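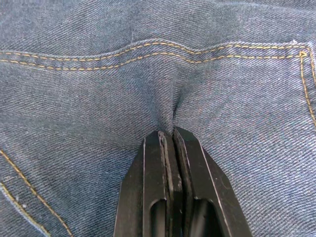
Galtari standing steamer review: one winter of jeans, shirts and one very stubborn curtain

I hate ironing. I've hated it since I was old enough to reach the board, and I've spent most of my grown-up life buying shirts that claim they don't need it (they do). So when my old iron started spitting brown water onto a white pillowcase in October, I decided I wasn't replacing it with another iron. I was going to be a steamer person!

I've had the Galtari since then and I use it most weeks, so this is a proper lived-with-it review and I've got opinions. I paid for it myself, $134 at Arruda, the home store out by the ring road, and that was without a coupon. They had it next to a Nestau that cost a good bit less and I stood in the aisle going back and forth for far too long. More on the Nestau further down, as my neighbor owns one.

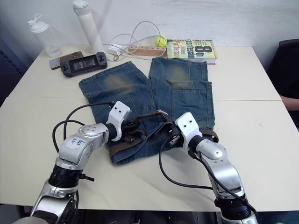
5 min read

First, what you get. A base with wheels, a pole that comes in sections, a hanger bit for the top, a long hose, the steam head, a brush that clips on, a pant clamp, and a mitt for your other hand. The mitt feels silly and you should wear it anyway. I skipped it on day one and learned a lesson about cuffs.

Putting it together was easy except for the pole, which has a twist lock that looks locked when it isn't. Mine slid down very slowly with a dress hanging on it, like an elevator. If yours does the same, keep twisting past the point where it feels rude. The manual has a drawing for this and the drawing is no help at all.

The tank is clear, lifts straight out and has a proper handle, and I'd pay extra for that alone. My sister's old steamer had to be filled from a jug while it sat on the floor, and she has a mark on the carpet to prove it. It warms up in the time it takes me to find hangers. There's a little light that goes from red to green, but it goes green a touch early, so give it a few more breaths before you touch anything silky. I got drips on a blouse by trusting the light. They dried clean, but still.

What it's good at

Shirts, mostly. Soft cotton, linen blends, anything floaty. I can do a work shirt on the hanger while the coffee brews and it looks like I made an effort. It won't give you a sharp collar, and if you want a crease down a sleeve you're going to be disappointed, but for "didn't sleep in it" it's wonderful. Sweaters come up beautifully too, and it takes the closet smell out of coats.

Curtains! I did the living room ones while they were still hanging, and I will never take a curtain down again. The hose reached to the top with me on the step stool. One panel by the radiator has a fold in it that must date from the store and that one's still there, a bit softer, laughing at me.

Denim, and why I nearly sent it back

I live in jeans, and so does everyone else in this house. I like mine smooth at the knee and flat around the pockets, and I know plenty of people think pressing jeans is a crime. My friend Albertina Mendes thinks so and has told me so, more than once, over lunch.

Steam on its own does very little to thick denim. I hung a pair from the pant clamp, went up and down both legs, and at the end I had warm jeans with the same wrinkles. The waistband and the pockets were the worst, all those layers stitched on top of each other. I was ready to box the whole thing up.

Then I read the comments under an old post by Simão Salgado, who writes a laundry blog I've followed for years, and somebody there said to do heavy stuff lying down. So now I spread them out on a table with a towel underneath, smooth them with my hands, run the steam head along the leg slowly with the brush on, and press with the flat of the mitt right behind it. Let them cool where they are before you pick them up. That last bit matters more than the steam, I think. I used to grab them right away and fold them over a chair, and of course they creased again.

It's still not as crisp as an iron. It's good enough for me and it's a lot less boring. Belt out first, by the way, if it's leather. I don't like steam near leather and I've seen what it does to a shoe.

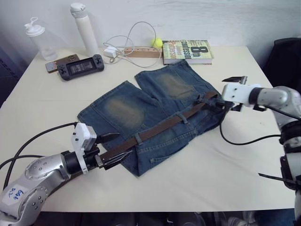

Blue jeans with the brown belt still in the loops.

The noise, the hose and other complaints

It gurgles. When the water runs low it gurgles like a coffee machine in a bad mood, and my dog leaves the room. The hose also collects water in the dip if you hold the head low, so every now and then you have to lift it straight up and let it run back down. Once you know, you do it without thinking, but the first time it happens you'll be sure you've broken it.

The box makes a big fuss over the 360 swivel on the hose. It's fine! It swivels. I still end up with the hose behind my back like a bad dance partner.

The wheels are too small for my rug. The cord is too short for my bedroom. And the clip-on brush pops off if you catch a button with it, then rolls under the bed, where mine has spent a fair part of its life.

Scale is the one to watch if your water is hard, and ours is awful. I use the Clisoneo descaling powder, a sachet in the tank every month or so, leave it, run it through, rinse. You can smell it a little on the next run, so I steam a dish towel before I go anywhere near clothes. The sachets come two to a box, which feels stingy.

Galtari or Nestau?

Lourenço next door let me borrow his Nestau for a weekend. It's lighter and quieter, and it tucks into a closet far better than mine. The steam is weaker though, and on the curtains I'd have been there until dinner. For shirts only, and a small apartment, I'd take the Nestau and keep the change. For heavy things I'd stay with mine.

I did have one problem that needed customer service. The pant clamp cracked after about 2 months, and I wrote in on a Wednesday expecting nothing. A very nice man called Eduardo Marinho wrote back, asked for a photo, and a new clamp came in the mail. It's a slightly different color, and so far it's holding.

Would I buy it again?

Yes, with the pole grumble and the hose grumble on the record. I'd give it four stars out of five. Half of the missing star is for the light that lies, and the other half is for the cord. If you have stiff cotton shirts and a boss who notices collars, get an iron.

Someone asked me if it does bedding. I tried it on one duvet cover and gave up by the second corner.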